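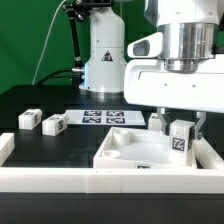 Ticket: Block-to-tray insertion, success rate drops after re-grasp
Project: Zodar
Opened by: Janaína Xavier
Assigned to: Valentin Kofler
Status: open, workaround in place

Xavier, 09:40
Baseline policy places blocks in the tray in 54 of 500 trials with an offset above tolerance. Failures cluster on blocks picked up lying on their sides. Blocks picked upright are fine. Same checkpoint, same lighting.

Kofler, 10:15
Is the block pose taken from the marker before or after the grasp?

Xavier, 10:22
Before. The estimator assumes the block does not move in the fingers.

Kofler, 11:50
That would do it. Reran 35 of the failed starts with a second marker read just above the tray. The block had tilted in the grip in 22 of them. Table calibration against the printed marker sheet checks out, so I am ruling out the base transform.

Gasser, 13:05
The tray marker is also read only once, at the start of the episode. If a finger touches the tray wall, the target goes stale. Please log both poses at release.

Kofler, 14:30
Added to the logger. Branch is danzer-regrasp. The second read costs nearly a second per trial – acceptable for evaluation, too slow for collection.

Xavier, 15:10
Results so far should be reported as "pose fixed at grasp". Do not merge them with the new runs. Remaining: the starts where no tilt was measured. Leaving this open until those are rerun with both poses logged.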